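Chapter 7

What the Menu Is For

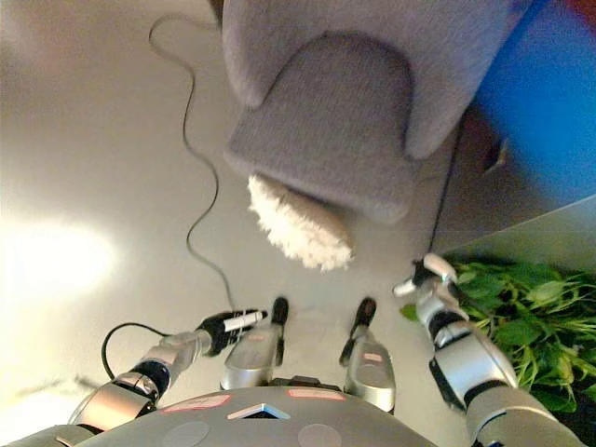 Figure 7.1 A grey upholstered armchair with a fluffy pillow on the floor in front of it.

By the time most people open a café they have already written the menu four or five times. The first version was done on the back of something, usually in October when it was raining, and it had everything on it. There was a soup for each day, two curries, the lamb from that trip, and a cake named after an aunt. The last version is the one that goes to the printer, and it tends to be the first version with prices.

This chapter is about the distance between those two documents and the one the kitchen can cook. Chapter 6 dealt with finding suppliers. Chapter 8 will deal with staff, who have strong views on menus and should be asked for them before the printing.

A menu does several jobs at once and most of them are dull. It tells customers what there is to eat. It tells the kitchen what to order, which in turn decides how much fridge you need, how many pans, and how early somebody has to get up. It tells the bank manager, if you still have one who visits, whether you have thought about any of this. Owners like to talk about the menu as an expression of character. It may well be, but the fridge doesn't know that.

7.1 The Brudari menu

We will follow one business through the chapter. Brudari was a café and lunch room in Tiletstead, run by Ragnvald Engebretsen in a former paint shop on the main road. He opened with a menu that ran to four pages, laminated, with a drawing of a herring on the front. It offered breakfast until eleven, lunch until three, and something called "between plates", which regulars took to be a kind of apology.

Engebretsen's reasoning was sound as far as it went. Tiletstead is a small town, and a small town cannot be split into people who like fish and people who like pie. If he offered both, he would get both. He did get both, sometimes at the same table, and the fish took six minutes and the pie took twenty-two.

The difficulty showed up first in the bins. A dish that sells twice a week still needs its ingredients every day, and parsley has no patience. In one winter month Brudari threw out $400 worth of fresh stock, most of it bought for five dishes that almost no one ordered. Against monthly food purchases of $3000, that is a little over 13 per cent. Engebretsen said he had thought of it as flavour.

Stop at this point and work out the same figure for your own kitchen, or for one you have worked in. If you don't keep a waste sheet, that's your answer for now. There is a blank one at the end of the chapter.

7.2 Shared ingredients

The cure most often prescribed is a shorter menu, and it often works, but length is a blunt measure. Sivaprasad Venkataraman, who took on the Brudari kitchen in its second year, cut very little at first. He drew a grid instead, with dishes down the side and ingredients across the top, and put a cross wherever they met. Any ingredient with a single cross in its column had to explain itself.

Smoked paprika had one cross. So did the capers, the rye flakes and a jar of pickled walnuts that had come with the building. The leeks had seven. Venkataraman built the new lunch list outwards from the leeks, and for a while customers noticed. ("Leek again," reads one comment card, with no further remarks.) Potatoes and eggs were brought in to spread the load.

You will find his grid redrawn as Table 7.1. Note that the herring survives. It had only two crosses, but it was on the front cover, and the menus had been laminated.

7.3 Pricing the plate

Suppose a bowl of leek and potato soup costs $1.62 to put on the table, counting bread, butter and the garnish that comes back uneaten. A common rule says to multiply by three, or by four if your rent is unkind. The rule has the great advantage that you can do it standing up. It falls apart with cheap dishes that take a long time to make and with dear ones that take none, and we will come back to it in 7.5 with a better method and a sharper pencil.

The usual mistake at this stage is to price by looking across the street. Brudari's nearest rival, the Lundgren bakery, sold its soup at $5, so Brudari sold its soup at $5. Lundgren made its own bread in the same building and owned the oven outright. Brudari bought its rolls in, 200 at a time, and had to find somewhere to put them.

Key terms for this section: plate cost, mark-up, yield, waste sheet, cross-use.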